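Adcombe Canvas Pouches - Frequently Asked Questions

What are the pouches made from?
The outer is a mid-weight cotton canvas and the lining is plain cotton. The piping is a cotton blend over a soft cord. Colours can vary a little between dye lots.

How big is the standard box pouch?
It's 18 cm long and holds pens, pencils, a small ruler and an eraser. A full-size pair of scissors won't fit. If you need more room, look at the Mekberg roll, which opens flat and has 40 elastic loops.

Is the box pouch the same as the one sold with the bear?
Yes. The bear is a print option on the cream canvas, and the size and lining don't change.

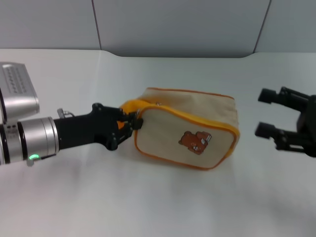 Box pouch with bear print, orange zip and orange-yellow piping.

Will the print wash off?
It should hold up to normal hand washing. Don't scrub it with a brush and don't iron directly over it. Turn the pouch inside out first and use a cool iron if you have to.

Can I put it in the washing machine?
We don't recommend it. The box shape comes from a light stiffener in the sides, and a spin cycle will crease it. Use lukewarm water and a bit of mild soap, then stuff the pouch with a towel and let it dry in the shade.

How do I get ink or pencil marks out?
Pencil usually comes off with a clean white eraser. For ballpoint, dab with methylated spirits on a cotton bud - test the inside seam first. Permanent marker generally stays put.

The zip is stiff. Is it faulty?
New zips can be tight at the corners. Rub a candle stub or a graphite pencil along the teeth and run the zip back and forth a few times. If it still catches, send us a photo and we'll organise a replacement.

Can I order in bulk for a school or club?
Yes, the minimum is 42 pouches per colour. For orders over 2,000 please allow roughly two months. Custom prints need to reach us by the end of April for the next run.

Do you sell spare zip pulls?
Yes, in packs of two. They fit the box pouch and the Grorov case but not the older Annamalai range.

Related items
Mekberg Pencil Roll
Grorov Glasses Case
Annamalai Coin Purse - last colours
Spare Zip Pulls (pack of two)
Canvas Care Guide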